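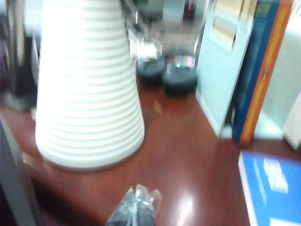
Desk Task Working Group
Minutes of the July fault review

Chair: Arvid Sundqvist
Present: arm operations, software, safety, purchasing (left at item 4)
Started 2:10 p.m., after a search for the adapter

1. Minutes of the previous meeting

Accepted with one correction. The sentence "the arm has been very well behaved" is to be struck, at the request of the person who said it.

2. The fault

Operations went through the log. The arm was on a desk-tidying run, program Penitz, cycle 1292. The job was to approach the organizer from above, close on the spine of an upright book, lift it clear and put it down flat. On the approach the arm went past its taught height and kept going until it was pressing on the top edge of the book. It held that position for 66 seconds before the operator hit the stop.

Damage: one book with a dented top edge, one gripper finger pad torn, one scratch on the desk. The scratch is short but it is on the shiny part. Nobody was hurt.

Sundqvist asked why the operator had waited 66 seconds. The operator said that for most of that time the arm looked as if it was thinking. The chair asked that this be minuted exactly as spoken.

3. Cause

Software's account, shortened. The height value comes from the wrist camera. The desk has a high polish, and at certain angles the lamp comes back off it as a bright patch. The Viklund depth module took one of these patches for a surface well below the real one and reported it with full confidence. The controller believed it.

There is a force limit meant to catch this. It had been raised for a grip test in the spring and never put back. The change sheet for the test has a box marked "restored to normal," and the box is ticked. The initials beside it can't be read, and those present took turns failing to recognize them.

Safety pointed out that two things had to be wrong together and both of them were. Software said the reflection problem was known. Safety asked known to whom. Software said it was on the wiki.

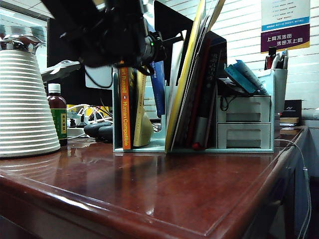
4. Clearances around the organizer

Discussion of whether the cables on the arm had played any part. They hang in loops and come down close to the books. Operations said the log shows no snag. Safety said the log has no way of showing a snag, so that was not much comfort. Agreed that the loops will be shortened and clipped before the next run, whatever the log thinks.

Safety also asked about the tall white thermos and the bottle on the left side of the desk. Both are part of the standard layout, and the planner treats them as obstacles. A bottle with liquid in it, on the same desk as a power strip, was felt to be more realism than the test needs. Operations said the layout sheet calls for a bottle. Purchasing offered to buy an empty one and was thanked. Purchasing then left.

The green light on the gripper came up. It means the gripper has power and is talking to the controller. At least two people in the room had taken it to mean that all was well. It stayed green through the whole 66 seconds. A label will be made.

5. Repairs

Zilska can supply finger pads from stock. They would prefer us to take the complete gripper service at 700, which covers pads, screws and a report. The chair asked what the report would say. Operations thought it would say the pad was torn. Agreed: pads only.

Jinico have been asked for a matte cover for the desk. Software objected that real desks are shiny and that covering this one hides the problem. Safety replied that hiding the problem would suit her very well until it is fixed. Agreed to use the cover for normal runs and take it off for supervised reflection tests, at low speed, with a hand on the stop button. "On" was changed from "near" after discussion.

6. Actions

Operations: put the force limit back today and have a second person read it off the screen.
Operations: shorten and clip the cables; fit new pads.
Software: reject any height reading that falls below the known desk surface. Asked why this check wasn't already there, software said it was a good question.
Safety: rewrite the change sheet so that the name is printed in full.
Safety: written rule for operators. If the arm is still for more than 3 seconds while in contact with anything, stop it.
Chair: replace the dented book.

7. Any other business

The run stays suspended until the first 3 actions are signed off. A request to restart sooner, on the grounds that there is a visit coming, was heard and declined.

The adapter is to go back in the drawer.

Closed 3:25 p.m.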